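Pad checks before you record: my favorite two minutes of the day

I love this little routine! Hold the gripper over a bare patch of table, open it, and look at both foam pads. At Rarnora our rule is simple: check every 12 runs, and log what you find.

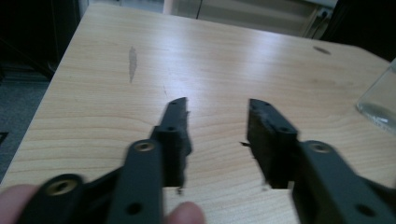 Fingers open, foam frayed on the inner faces.

Fuzz like that goes in the log as "worn." Pull stray threads, swap pads in pairs, then do 5 test grips before going on. Keep fingertips out of the gap when you close it!

Comments (2)

Nikola Stan: Pairs, yes! We swapped one side only in March and regretted it.

Bernadette Fitzsimmons: Printing this for our bench.

This site uses cookies. Accept | Settings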